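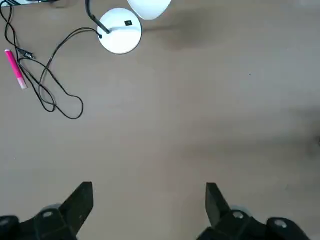 4.2 Does colour change how sweet a drink tastes?

The claim that a blue cup makes water taste colder, or a pink one makes juice taste sweeter, gets repeated in food writing as though it were settled. We doubt it. Most of the support comes from small tasting sessions where people could guess what was being tested, and guessing alone might produce the effect.

Stougaard's Purnport survey is the one most often quoted to us. It drew on 4,000 replies, a large number, but the replies were to a mailed form. People were asked which cup they thought would make a drink sweeter. They drank nothing. A belief about flavour is worth studying, but it should not be passed off as a measurement of it.

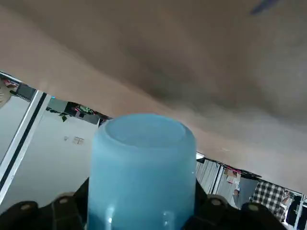
Fogh's Flirnevley trial at least put liquid in front of people. She had 80 tasters, each scoring the same cordial on a scale of 1 to 7, and the difference between coloured and plain cups was small enough to vanish when the two noisiest sessions were left out. Fogh reports this in a footnote. We would have put it in the title.

There is also the trouble of the cups themselves. Thickness of the rim, weight in the hand and surface finish all tend to change along with colour when cups are bought from a shop shelf. Neither study kept them the same.

Figure 2. Mean sweetness score by cup colour, Flirnevley trial, redrawn from Fogh's tables. Bars show the full range of scores.

The overlap in Figure 2 is wide. A reader who had not been told which bar belonged to which colour would have a hard time favouring any of them, and we have not tried to.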